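2020-10-09

## The Tanddale library hours: a note on the consultation

The parish council has now published its three options for the branch library at Tanddale, and residents have until the end of the month to respond. I attended the session at which the papers were presented and set out my understanding of them below, together with one or two reservations. Readers in Prullby and Wostcombe are also affected, as both villages lost their own reading rooms long ago and depend upon the Tanddale branch.

The library is currently open for 14 hours a week. The county meets the cost of the building and the stock, and the parish pays for staffing under an agreement that expires in March. The county has written to say that it will renew the agreement only if the parish commits to a fixed timetable and accepts responsibility for minor repairs. It is the second condition that has occupied most of the discussion so far.

The first option is to accept the county's terms as they stand and keep the present hours. The clerk's paper estimates that the parish share would rise, though it does not say by how much beyond the first year. The second option is to reduce opening to two mornings and one afternoon, and to set the saving aside for repairs. The third is to end the agreement altogether and ask for a fortnightly mobile library stop in the car park behind the Fakir, the former restaurant which the parish leases out as offices.

It was said at the meeting that the mobile service would be adequate for most borrowers. I am not persuaded. Borrowing is only one use of the branch. People go there to print forms, to read the planning notices, to use a computer and to sit somewhere heated during the day. A vehicle which stops for forty minutes cannot provide for any of that, and the paper makes no attempt to say where those people would go instead.
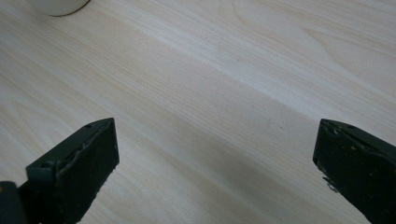 Shiela Panganiban wrote to me from Prullby after an earlier post to say that the timetable matters more to her village than the number of hours. The last bus back leaves Tanddale before the afternoon session has properly begun, so an afternoon opening is of no practical use to anyone without a car. She would accept fewer hours if they all fell in the morning, and she asks why the bus times were not set beside the proposed opening times when the options were drawn up.

It is a fair question, and I put it to the clerk by email. The reply was courteous and stated that transport is a matter for the county. That is correct as to responsibility, but it does not prevent the parish from reading a bus timetable. I have suggested that the second option be amended to three mornings, which would cost the same.

On repairs, the position is less clear. The paper refers to gutters, two window frames and the side door, and it attaches a survey dated before the county replaced part of the roof. Some of the work listed may therefore have been done already. I have asked for a current survey to be obtained before any vote is taken. The council has neither agreed nor refused.

The consultation had received 85 responses when the meeting opened, which is a respectable number for a parish of this size. The great majority came from Tanddale itself. Only three were from Wostcombe, where I understand that the leaflet was delivered late and to one side of the village – the clerk has undertaken to send further copies.

Responses may be made on the printed form, which is available at the library desk and the post office, or by letter to the parish office. The form asks respondents to rank the three options in order. There is a space for comments on the reverse, and I would encourage residents to use it, particularly if none of the options suits them as drafted. Forms without a postcode will not be counted.

The council will consider the results at its next full meeting, which is open to the public. Anyone wishing to speak should give notice to the clerk beforehand. I shall publish the amended papers once they have been released.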